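# Meltbridge Textile Folding Set: Play Mats and Blankets

## Summary

This data card covers the large soft goods portion of the Meltbridge folding set: play mats, crib blankets, throws and thin quilts. Small items (washcloths, socks, bibs) are covered in a separate card. The set holds over 900 folding sequences.

## Contents

Each sequence folder contains:

- the recording
- `item.txt`, the item ID and fabric class
- `fold.txt`, the fold plan and the final state
- `notes.txt`, optional, free text

Item IDs carry a site prefix, `EM` for Emik and `SO` for Sostgate. The numeric part is unique within a site only. Always join on the full ID.

## Fabric classes

- `thin`: single layer, drapes fully, shows creases
- `lined`: two layers, may shift against each other
- `padded`: filled or quilted, resists a sharp fold
- `pile`: raised surface, edges hard to locate

Class is assigned by hand before the first fold and is not revised afterward. Fiber content is not recorded. Care labels were missing from many items.

## Fold plans

`half`: one fold, corners to corners, long side first.

`quarter`: `half`, then one fold across the short side.

`thirds`: both long edges brought in over the center, then folded across.

`diagonal`: one corner carried to the opposite corner. Used for square items only.

`free`: no plan. The item is put away in whatever shape results.

Corners are named from the starting position, with the printed side up. They keep those names after the item is turned or lifted.

## Patterned items

Printed mats are tagged `print` in addition to their fabric class. Subtags are `check`, `figure`, `stripe` and `border`, and an item can have more than one. A blue-and-cream check with brown teddy bears and a pastel striped border takes `check`, `figure` and `border`. The `stripe` tag is reserved for stripes in the main field.

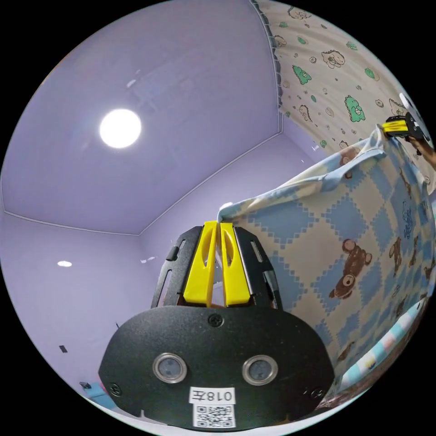 Mac Carthaigh wrote in April that the border tag should be split by side, as a mat with a border on one edge is much easier to square up than one with a border all the way around. The split is planned for version 6. Until then, use `notes.txt`.

## Known issues

- Two `SO` quilts are classed `thin` and should be `padded`.
- `diagonal` is underrepresented.
- Final state `loose` was applied unevenly between sites. Treat `loose` and `partial` as one value.

Last updated: 17 December 2024

Contact: Meltbridge data desk | © Meltbridge | Back to top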